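Support de TD, module Entretien des surfaces, V. Matić. Séance du jeudi, salle Codley.

## 2. Dépoussiérage d'un plan de travail blanc

Matériel : chiffon microfibre sec, grammage 200 g/m². Un chiffon par poste, plié en quatre au départ.

1. Dégager la zone à traiter. Les objets stables (livre fermé, vase) peuvent rester en place au premier passage.
2. Essuyer du bord éloigné vers soi, par bandes qui se recouvrent de 2 cm.
3. Reprendre le chiffon en boule pour les petites surfaces et les angles. 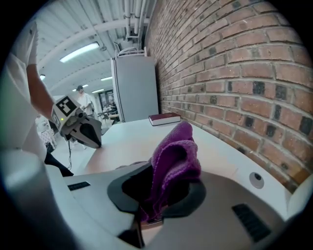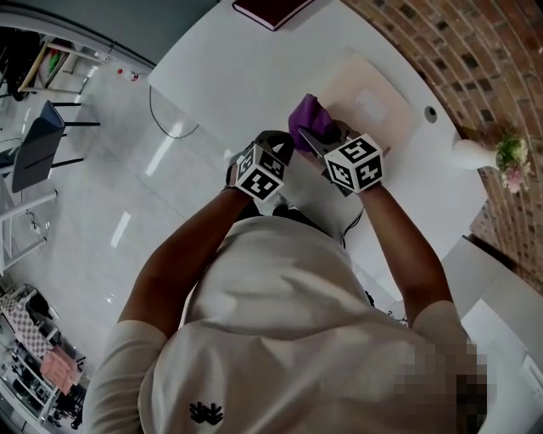
4. Soulever le livre, essuyer dessous, le reposer à plat.
5. Finir par le pourtour des passe-câbles et la jonction avec le mur.

## 3. Points de contrôle

- Brique apparente : ne pas frotter. Le chiffon s'accroche au mortier et ramène du sable sur le plan.
- Câbles : les écarter à la main avant passage.
- Lavage des microfibres sans adoucissant, fiche Bokport 23.

À rendre : relevé de contrôle en lumière rasante, avant et après, sur la grille Matoušek.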